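Chapter 2
What a Piece of Music Is Said to Be About

Program notes make large promises. The printed sheet for the Sketby suite tells us we will hear fog lifting off the harbor at Clamville. Play the same 90 bars to a class with no sheet, and you may get fog, a funeral, or a slow elevator.
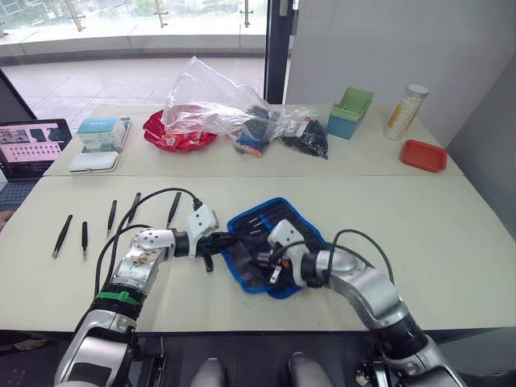 Composers have good reason to add a story, and we should be wary of it. A title tells the ear what to look for. It works much as a blue edge does on an open tool pouch: the eye follows the border first and gets to the middle later. Take the title away and ask what the notes still do.

The Juketthorpe overture is a harder case. Its horn calls do sound like horn calls. Whether they sound like morning is another matter, and the score gives no help beyond a tempo mark.

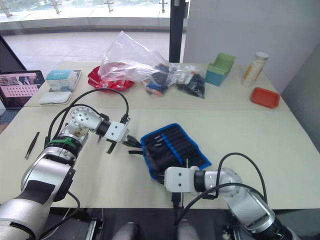
2.1 Imitation and Suggestion

Some sounds can be copied. A cuckoo is two notes, and a clarinet can manage both. Rivers, cities and grief cannot be copied, so the composer must suggest them, and the listener does a good share of the work.

Critics of the Fekete quartet heard a train in its last 10 bars. The repeated notes are there, but
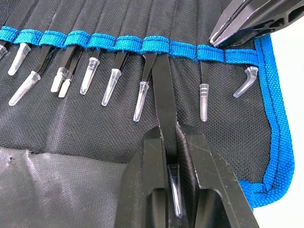

repeated notes also fill dances, drills and bad piano studies. Before you accept the train, play the passage at half speed and write down what you hear.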